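# Trilto bench arm: notes from the open day

We went to the Grisetti open day in Tulstead wanting to see the Trilto work. The brochure says 215 picks an hour. We saw roughly 20, and 2 of those needed a restart from the operator – fine for a demo, less fine at $2,321 a month on lease.

The counter task was shown in simulation only. Clutter is a fair test, and the reach into a bowl is the part most buyers ask for. But simulated bowls don't slide, and the Salgado gripper option wasn't priced on the sheet.

**Stock:** to order
**Lease:** monthly, service extra
**Our view:** ask for a trial with your own dishes before you sign anything.
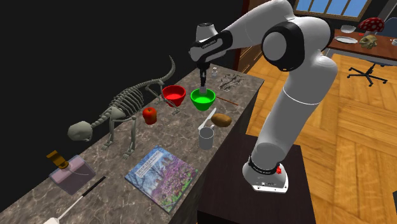

*Counter task in simulation, gripper down in the green bowl.*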